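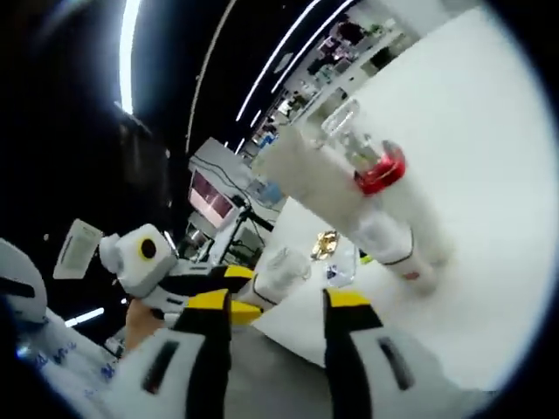 Section 1. Scope and Basis of Inspection

Site: Grekesholm laboratory, demonstration area
Study: Paltunus, collection of hand-held gripper demonstrations
Inspection date: Sunday, November 14, 2021
Inspector: Erick Muli
Responsible researcher: Mojtaba Taheri

The Paltunus study examines whether a manipulation policy trained only on demonstrations from hand-held grippers can match one trained by teleoperation. The result reported in May rests on 3000 demonstrations. The present collection stands at 3687, and this inspection is a condition of its continuing. Items are marked Pass, Pass with comment, or Action required.

Section 2. Hand-Held Grippers

2.1 Fingers open fully and return without binding.
Pass.

2.2 Yellow fingertips firmly seated and free of cuts.
Pass with comment. One tip on the left-hand unit could be turned slightly by hand. It was reseated during the inspection. Operators are to check the tips at the start of every session, as a rotated tip alters the recorded finger width.

2.3 Camera lens clean, ring secure.
Pass.

2.4 Housing free of sharp edges at the grip.
Pass with comment. There is a molding seam inside the handle of the spare unit. Two operators reported rubbed skin after long sessions. The seam is to be filed down or the unit withdrawn.

2.5 Each unit labeled, and label matches the calibration record.
Action required. The record for the spare unit still carries the calibration from before its finger was replaced. Demonstrations made with it after that repair must be held out of the training set until the calibration has been repeated. M. Taheri to confirm in writing.

Section 3. Work Surface and Objects

3.1 Table stable and level, with no movement under a leaning load.
Pass.

3.2 Glass objects inspected for chips before use.
Pass with comment. Glass jars remain in the object set because the study measures grasping of clear containers. They are acceptable for hand-held work. For robot trials the rule from Lindqvist, the outside safety reviewer, continues to apply – no glass on the table while the arm is powered.

3.3 Containers empty, or contents identified on the label.
Not assessed. Containers were not opened during this visit. The responsible researcher will complete this item.

3.4 Small and wrapped items accounted for at the end of each session.
Pass with comment. The session sheet has a line for this but it is often left blank. A blank line will be treated as a failed check from now on.

Section 4. Operators and Working Time

4.1 Continuous demonstration limited to 32 minutes, followed by a break.
Pass. Timer records were reviewed and agree with the session sheets.

4.2 Operators briefed on pinch points between the fingers.
Pass.

4.3 Operators informed that the cameras may record the faces and hands of others nearby.
Action required. Consent forms cover operators only. Anyone who regularly works within view must also be asked to sign. Recordings that include persons without a signed form are not to leave the laboratory server.

Section 5. Robot Evaluation

5.1 Emergency stop tested before each evaluation block.
Pass.

5.2 Learned policy limited to the approved speed.
Pass with comment. The limit is set in the Grosik controller and cannot be changed by the policy software. The inspector asked for a printed copy of the setting to be kept with this checklist.

5.3 Trials stopped by the safety operator are counted as failures in the reported result.
Pass. The written protocol was amended after the May report, in which stopped trials had been left out. Both figures will be given in the next report.

Section 6. Decision

Collection may continue with the two calibrated units. The spare unit is withdrawn until item 2.5 is closed. Item 4.3 must be closed within 5 working days.

Inspected by: Erick Muli
Received by: Mojtaba Taheri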